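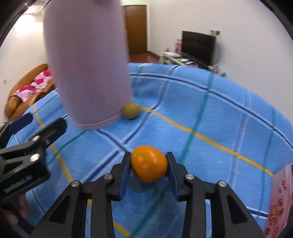 3 Korpus und Segmentierung

Abb. 2. Orange zwischen den Fingern eines handgehaltenen Zweifingergreifers.

3.1 Auswahl der Aufnahmen

Das Korpus umfasst 205 durchgehend gemischte Kompilationen aus den Bereichen Downtempo, Deep House und Ambient. Sie stammen aus den Katalogen der Labels Poris und Citton. Aufgenommen wurden nur Veröffentlichungen, für die sowohl die gemischte Fassung als auch sämtliche Einzeltitel verlustfrei vorlagen. Kompilationen mit gesprochenen Zwischenansagen blieben unberücksichtigt, ebenso Mitschnitte mit hörbarem Publikum. Alle Dateien wurden auf 44,1 kHz und Mono vereinheitlicht. Eine Lautheitsnormalisierung unterblieb in diesem Schritt, da der Pegelverlauf in den Überblendungen selbst Gegenstand der Auswertung ist (Abschnitt 4.2).

3.2 Bestimmung der Übergänge

Als Übergang gilt der Abschnitt, in dem Signalanteile zweier aufeinanderfolgender Titel gleichzeitig nachweisbar sind. Die Grenzen wurden zunächst automatisch mit dem Verfahren Nusell geschätzt, das Chroma-Merkmale der Einzeltitel mittels dynamischer Zeitverzerrung auf die Mischung abbildet. Übergänge mit einer Dauer unter 10 Sekunden wurden als harte Schnitte kodiert und getrennt geführt. Bei perkussionsarmen Passagen — vor allem in den Ambient-Titeln — streuten die geschätzten Endpunkte deutlich stärker als die Anfangspunkte. Für 27 Kompilationen wurden die Grenzen deshalb von zwei geschulten Personen unabhängig voneinander nachannotiert, Abweichungen wurden anschließend im gemeinsamen Abhören geklärt.

3.3 Kodierung der Feldaufnahmen

Viele Kompilationen überlagern die Übergänge mit Umgebungsklängen wie Verkehr, Regen, Vogelstimmen oder Brandung. Diese Anteile wurden in der Annotationsumgebung Paewai auf einer eigenen Spur erfasst und den Klassen urban, natürlich oder gemischt zugewiesen. Die Übereinstimmung der Kodierenden lag bei 93 Prozent. Strittig blieben vor allem breitbandige Rauschanteile, bei denen Wind, Wasser und synthetisches Rauschen im Spektrum kaum zu trennen sind — sie gehen als eigene Restklasse in die Modelle ein. Aus Booklets oder Titelnamen abgeleitete Ortsangaben wurden bei der Klassenzuweisung nicht verwendet.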